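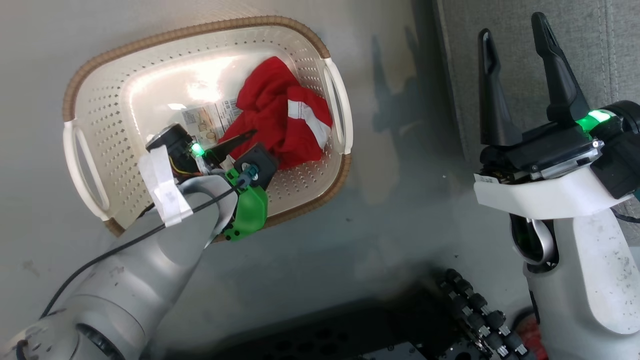
Re the laundry baskets for the Rilside move, I'm still for the hard plastic ones over the canvas sacks. Been using the cream one with the diamond holes most of the week and it does the job. Two proper loop handles, one at each short end, so you can carry it in front of you without the whole thing folding. The woven looking band round the rim is a bit much for a laundry room but fine, it does mean you can tell ours from the Kolář ones across the hall. One thing though, PLEASE take packets and labels out before the clothes go in. There's one lying in with the red thing with the reflective stripe right now, printed side up, and if that goes through a wash it's little bits of paper on everything. Had that in December and I was picking it off towels for days.

Answers to the rest below, in a rush, sorry.

> From: linen desk
> To: household list
> Subject: baskets and sorting, need to decide
>
> Hi all,
>
> We have to put the order in with Jondent before the end of the month
> and I still don't have a clear answer from the upstairs people.
>
> 1. Plastic or canvas? Canvas folds flat and we are short on
> shelf space.
>
> 2. How many? The last order was 21 and we seem to have lost a
> few to the garage.
>
> 3. Do reflective and sports things go in with colors or do they
> get their own basket? The sheet on the wall says one thing and
> the Nekex booklet says another.
>
> 4. Budget code is still 2259 unless somebody tells me different.

1. Plastic. See above. Canvas folds flat, yes, and then it stays damp at the bottom and smells. The holes in the plastic let air through. If shelf space is the problem they can stack, just not with the handles lined up the same way or they jam.

2. Same again, 21. And can whoever has the garage ones bring them back, they're full of paint rags and extension cords last I looked.

3. Own basket. I know the sheet says colors. The sheet is old. Anything with a reflective strip, inside out, cool wash, no softener, hang it up. Dryer makes the strip crack and then somebody wants a new jacket. Red with red if you must, but not with the pale towels, I don't care how many times its been washed before.

Also zips closed, pockets emptied. Found a whole pen last time. Not the cap. The pen.

4. No, 2259 was the old one, it's 2678 now. 2259 will bounce. If Jondent ask for a customer number as well it's 558, they always ask twice.

One more, the light colored floor by the machines shows everything, so if you're sorting on the floor sweep first. Or just sort out of the basket, that's what it's for. Pale ones are good for that, you can see a stray sock in teh bottom.

Can someone redo the wall sheet? I can print but I can't do the layout, mine came out sideways. Need it up before the new baskets come.

Got to run, back on mail after 4.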